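Household Care, Unit 8: The Formal Living Room
Instructor: Touran Nazari

Work from the top down. Dust the crown molding first, then picture frames, then cabinet glass.
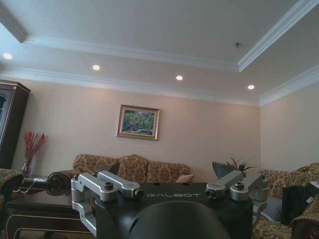 Damask shows wear along the arms. Vacuum it with the soft brush on low suction, and lift the cushions.
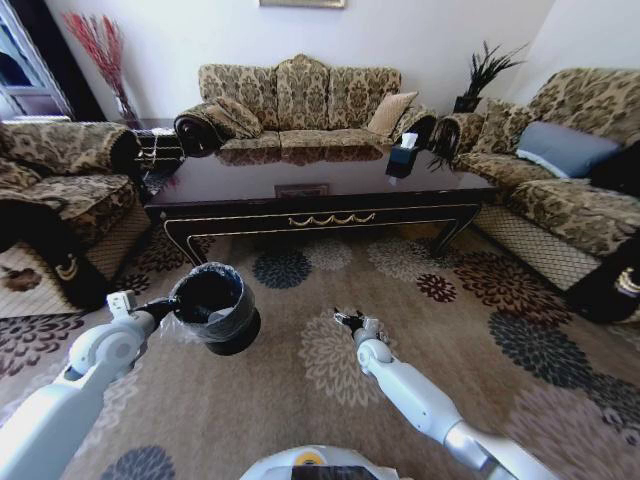 Fit a fresh liner before the bin goes back. Wipe glossy tabletops with a barely damp cloth.

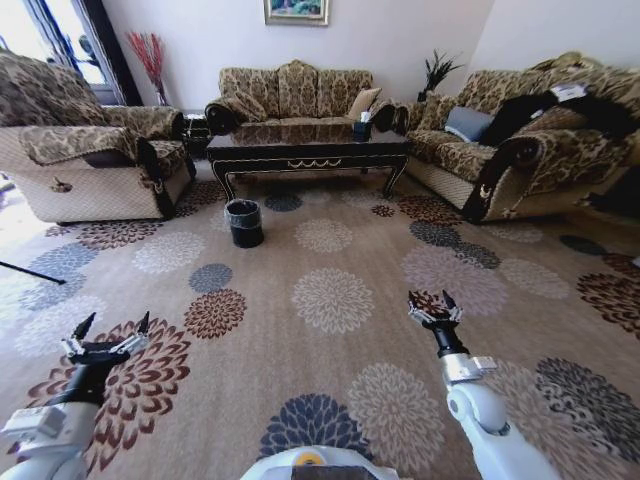 Fig. 3. Lined wastebasket on the carpet, near the coffee table.

Read pages 14 to 16 before lab.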